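공용 작업실 9월 점검표, 제 코멘트 포함

이번 달도 제가 돌았습니다! 지난달 건 Torunn Vik 님이 꼼꼼하게 해 두셔서 (글씨도 예쁨) 저는 그 양식에 제 잔소리만 얹었어요. 표시는 양호 / 주의 / 불량, 이렇게 나눕니다.

1. 출입문과 비상구
출입문 닫힘 상태: 양호
비상구 앞 적치물: 주의
Jirdale에서 온 택배 상자가 또 비상구 앞에 있더라고요. 제가 옆으로 밀어 놨는데, 받는 분 이름이 안 적혀 있어서 일단 선반 밑에 있어요. 찾아가 주세요!
유도등: 양호. 점검 버튼 누르고 있는 동안 잘 켜져 있었습니다.

2. 소화기
압력 게이지: 양호, 바늘 초록색
안전핀과 봉인: 양호
점검 카드 서명: 불량
카드에 서명 칸이 비어 있었어요. 제가 지난번에 하고 안 쓴 것 같기도 하고... 이번엔 확실히 썼습니다.

3. 전기
멀티탭 문어발: 주의
Hutchins 열풍기랑 커피포트가 같은 멀티탭에 꽂혀 있었음. 둘 다 소비전력이 커서 같이 쓰면 안 돼요. 포트는 벽 콘센트로 옮겼습니다.
누전차단기 시험 버튼: 양호. 오후 3시에 눌렀어요. 그때 작업하시던 분들 놀라게 해서 죄송합니다 ㅠㅠ
전선 피복: 양호

4. 선반
벽 고정 나사: 주의, 맨 위 칸 오른쪽이 살짝 헐거움
하중 표시: 양호. 한 칸에 100kg까지라고 붙어 있는데, 한계까지 채우는 건 좀 참아 주세요.
Otance 도료 깡통은 맨 아래 칸으로 내렸어요. 뚜껑 덜 닫힌 게 하나 있어서 망치로 톡톡 닫았고요.

5. 작업대
다리 흔들림: 양호
상판 모서리 거스러미: 양호, 장갑 벗고 손으로 쭉 훑어봤는데 걸리는 데 없음
상판 수평: 주의
수평계 기포가 아주 조금 치우쳐요. Brayden Beaulieu 님이 조절발 돌려 보신다고 했으니 다음 달에 다시 보겠습니다.
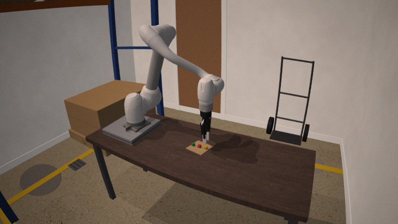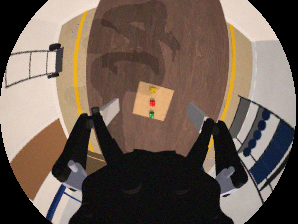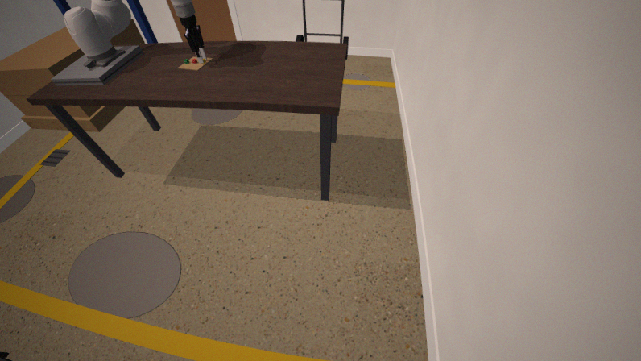
나무 상판 점검할 때는 마른걸레로 먼저 한 번 닦고 보세요. 먼지 밑에 있는 흠집은 진짜 안 보여요.

6. 구급함
밴드와 거즈: 양호
식염수: 불량, 유통기한 지남. 버리고 새로 주문했습니다.
화상 연고: 주의. 거의 다 짜 썼네요. 누가 데이셨으면 기록지에 꼭 좀 적어 주세요, 혼내려는 거 아니에요!

7. 환기와 조명
환풍기 소음: 주의. Ledis 쪽에 부품 문의 넣었고 답은 아직.
창문 잠금: 양호
조명 깜빡임: 양호

다음 점검 전까지 남은 일
선반 나사 조이기 (제가 할게요)
작업대 수평 조정 (Brayden 님)
비상구 택배 주인 찾기
환풍기 부품 답변 확인

빠진 항목 있으면 이 글 밑에 달아 주세요. 점검표 원본은 출입문 옆 클립보드에 꽂아 뒀습니다.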